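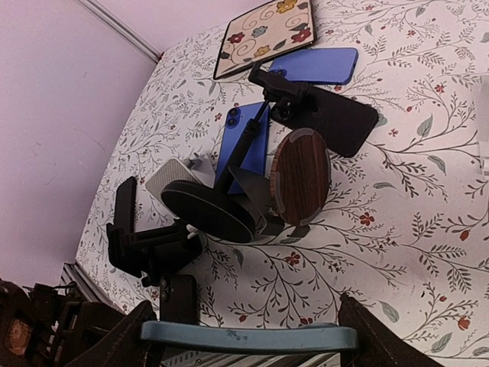 Getting oilcloth or a printed table cover to lie flat after it has been folded

Category: Household textiles and surfaces
Asked in September
Answers: 3

The question

Our hall association at Bostness recently purchased a length of floral table covering from Jolalthorpe. The material was delivered folded in a parcel and has retained a grid of sharp creases. It has been on the table for 13 days without noticeable improvement. The care label states that it must not be ironed on the printed side and gives no further direction. Members wish to know whether the creases can be removed without harm to the colours, and how the cover should be stored between functions. Any advice would be appreciated.

Answer 1 (accepted)

The correct method depends on whether the cover is coated. Please place a drop of water on a corner. If the water beads, the surface is coated and should be treated as follows.

Lay the cover face down on a clean cotton sheet. Set a hair dryer to its lowest heat and hold it well clear of the backing, moving it along each crease until the material softens. Smooth the crease by hand from the centre outward, then leave the cover flat overnight under a blanket. Stubborn folds may require a second treatment.

If the water soaks in, the cover is plain cloth. It may be pressed on the reverse with a cool iron and a damp tea towel. Test a hem first, as reds are the colours most likely to run.

For storage, roll the cover around a cardboard tube with the printed side facing out. Folding it again will restore the creases.

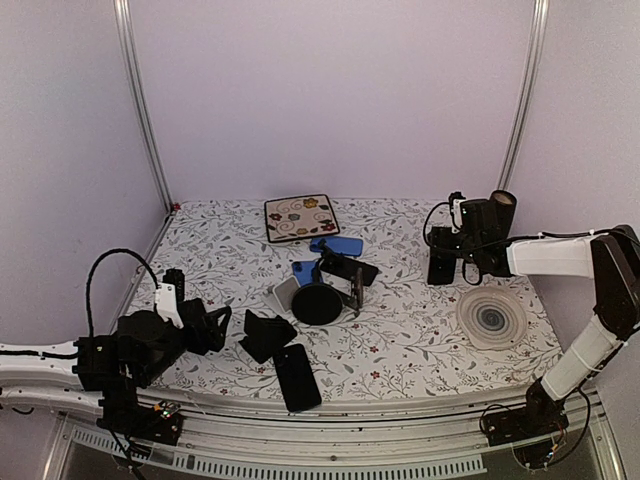
Floral print cover on a table, with a patterned square plate near the back.

Jarmila Kováčik

Answer 2

I concur with the above in respect of coated material. I would add that a cover of 395 centimetres, such as ours at Grudar, cannot be rolled by one person. Two people should begin at opposite corners of the same short end and keep the tension even. We dry ours fully before rolling, having once lost a cover to mildew. The tube came from a carpet shop at no charge.

Answer 3

Put it in the dryer with a wet towel for 7 minutes. Works for curtains.

Reply to Answer 3 from Jarmila Kováčik: This should not be attempted with coated material. The coating may soften and stick to itself. Kindly confirm the type of cover before using any machine.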